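Entrapment as a Defense in Local Bribery Cases
Final report, Criminal Procedure seminar
15 May 2021

1. Question

My report looks at how the entrapment defense works when a town official is charged with taking a bribe that was offered by an informant. I wanted to know what a defendant has to show, what the prosecution has to answer, and why the defense so seldom leads to an acquittal.

I used published court opinions, two textbooks from the library, and a practice case that our seminar argued in class. The practice case is set in the town of Futlow. A member of the zoning board is accused of taking $3000 from a man who claims to represent a paving company named Jandidum. The man is wearing a wire. The board member says the money was a fee for advice on a permit application.

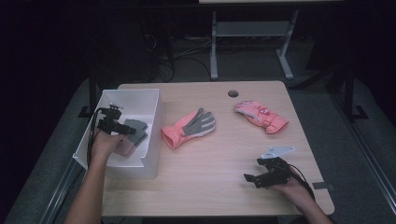 2. The legal test

Federal courts look at two things. The first is inducement: did the government do more than offer a chance to commit the crime? Asking once is usually not enough. Repeated pressure, appeals to friendship, or a very large reward may be. The second is predisposition, meaning whether the defendant was ready and willing before the government came along. Once there is some evidence of inducement, the prosecution has to prove predisposition beyond a reasonable doubt.

Some states use a different test. They look mainly at the conduct of the police and ask whether it would have pushed an ordinary law-abiding person into the crime. Under that test the defendant's own past matters much less.

3. The Futlow case

The file we were given has 24 exhibits and 300 pages of transcript. Most of the argument came down to 10 phone calls made before the meeting. In the early calls the board member changes the subject whenever money comes up. In the later ones he asks when he will be paid, and in one he mentions a second company, Tokton, that had "been generous." The defense side wanted to keep that call out. The judge let it in for the limited purpose of showing predisposition.

I was on the defense side. We argued that the early calls showed reluctance and that the informant kept calling because he needed a result to get his own charges reduced. I still think this was our best point. The weak part was the consulting story — there was no invoice, no contract, and no notes from any advice session. 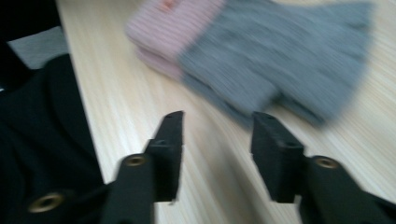
Szczepańska

4. Two defenses that do not sit well together

The board member wanted to say that he was entrapped and also that he never knew the money was a bribe. Federal law allows a defendant to deny an element of the crime and still ask for an entrapment instruction. In front of a jury it is harder. One argument says he was pushed into it, and the other says there was no "it." Our side spent too much of the closing on both, and the jurors told us afterward that they had trouble following.

They voted to convict.

5. Limits

One practice case says little about real trials. Our jurors were students and had no instruction on the state version of the test. I also did not look at sentencing, where pressure from an informant can sometimes matter even after a conviction. I plan to read more on that in June and add a short section if the department accepts revised reports.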